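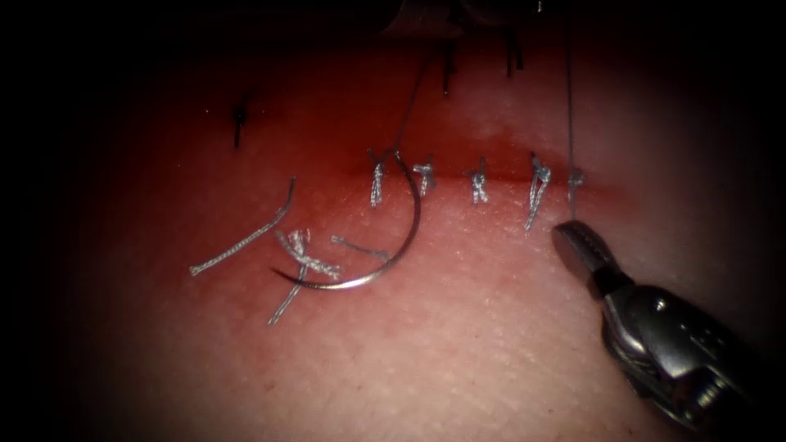 Figure 2. Suture pad with five knots in the row. The needle driver is at the lower right, the needle lies free at the left.

7.2 Needle driver does not release, or the thread stays under tension

This section is for the operator of the Wudari training station with the Flaltine instrument arm. Read it completely before you touch the arm. The fault is shown on the console as "Jaw position not confirmed". The arm stops, but it does not relax. If a thread is tied or held at this moment, it can remain tight and cut into the pad.

CAUTION: Do not pull the instrument out by hand while a thread is tight. The knot can tear through the tissue, and the thread can jump back toward your face. Wear eye protection.

CAUTION: Locate the needle before you put your fingers on the pad. A needle which is not in the jaws is easy to overlook between cut pieces of thread.

1. Take your foot off the clutch pedal and press HOLD on the console. Do not press HOME. The HOME movement lifts the wrist first and makes the tension higher.

2. Look at the camera picture and follow each thread from its knot upward. A fine thread against the dark background is difficult to see. Increase the light if necessary.

3. Cut the tight thread with hand scissors, close to the knot. A second person must watch the console during the cut.

4. Pick up the needle with forceps and put it in the sharps box. Then collect the loose suture pieces, also the short ones.

5. Select Service > Jaw > Open slowly. If the jaws open, wait 2 seconds and retract the arm straight back along the shaft.

6. If the jaws do not open, switch off the drive power and turn the release screw on the instrument housing 2 turns to the left. Support the shaft with your other hand — without power the arm sinks a little.

7. Clean the serrations of the jaws with the soft brush. Thread fibers between the teeth are the most frequent cause of this fault.

8. Switch on the drive power and run the jaw test 2 times without a needle. Both runs must end with "Confirmed".

Note: The jaw cable must be replaced after 600 closing cycles under load. The counter is found under Service > Life.

Note: If the fault comes again in the same session, lock the arm and send the log file to Wegener service. Do not continue with another instrument on the same wrist.

Revised 27/06/2022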